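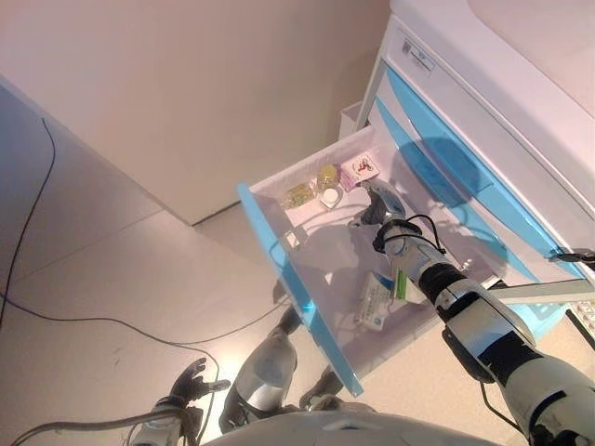 4.2 Open drawers and the question of order

Claims that a standard drawer layout cuts down on searching are repeated so often in the ward supply literature that few papers bother to test them. We doubt that the evidence is as good as it is made out to be. Kostiuk's much-cited scheme assumes that every item has a fixed place and that staff will put it back there, yet the scheme was drawn up from stock lists, without a single drawer being opened. Figure 3 shows the sort of thing a stock list leaves out. The top drawer is a shallow white tray, with small clear packets and a little box toward the back and a flat medicine box lying at an angle nearer the front. A list would record these as present and correct. Whether a nurse would call the drawer tidy is another matter, and the two questions have been treated as one for too long.

Figure 3. Top drawer of a medical cart, pulled fully open.

Our own records do little to rescue the usual claim. Of the 3,647 drawer openings logged at Kirkimton, 183 were marked by staff as "had to look twice." That is a small share, and we would be more impressed by it if the marking had not been left to people in a hurry. Noemí Palacios, who coded the log, found that some shifts marked nothing at all – a result we take as a sign of busy shifts and not of perfect drawers.

The Nendia dividers fare no better. They were fitted in 50 carts, and the only gain we could find was in the deep lower drawers, where bottles had tended to roll. In shallow top drawers the dividers mostly got in the way of flat boxes, which were then laid across them. Two wards took the dividers out before the trial ended. The Ronedel guide still recommends them for all drawers, and gives no source for doing so. We see no reason to follow it for top drawers until someone compares carts on the same ward, with the same stock, over the same weeks.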